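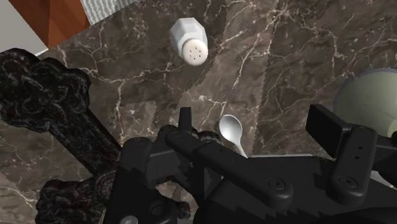 3.2 Salt added at the table

Most dietary surveys in our region ask about salt in cooking and salt in bought food, but they put only one short question about salt which is added by the person who eats. We considered this to be a weak point, so table salt was treated as a separate item in the home interview. The term "table salt" is used in this paper only for salt added after the food is served, from a shaker of the type in Figure 2 (a salt shaker on a brown marble countertop), from an open dish, or with the fingers.

The interviews were carried out in Ellside and in the older part of Derkeck. In total 339 adults gave complete answers. Households where one person cooks separately for a sick relative were kept in the sample, but the answers of the sick relative were not used. The interviewers, trained by Rungnapa Sukprasert and Sihan Zheng, visited each home in the evening and asked to be present during the meal when this was acceptable to the family.

Each household received a shaker filled with 80 g of fine salt and was asked to use it at the table in place of its own. The shakers were weighed before delivery and again at the second visit. Families who normally use coarse salt had some difficulty with this request, and a few of them returned to their own dish after some days. These cases were marked in the record and are discussed in Section 4.1.

We asked three questions in the same order at both visits: whether the person adds salt before tasting, whether the person adds it again during the meal, and to which dishes. The first question is known to be sensitive to the presence of other family members. In the pilot work of Nigatu and Lei, done in May in the village of Hao, husbands and wives often corrected each other's answers, and the final answer was usually a compromise. For this reason we interviewed the adults one by one where the house had a second room.

Soups and boiled potatoes were named most often. Bread with butter was also named, mainly by older persons, and this was not expected by us - the form had no line for it, and the interviewers had to write it in the margin. The form was corrected on 29 July 2019, and the earlier margin notes were entered by hand by Jingyi Kang.

The loss of weight of the shaker is not the same as the salt eaten. Part of the salt stays on the plate, part falls on the table, and in damp weather the salt takes up water. To estimate the plate loss we collected and rinsed the plates of 20 households from Ellside, following the Eller procedure with one change: the rinsing water was used cold. No correction was made for salt fallen on the table. The values in Table 2 should therefore be read as an upper limit, and differences between the two places are more reliable than the values themselves.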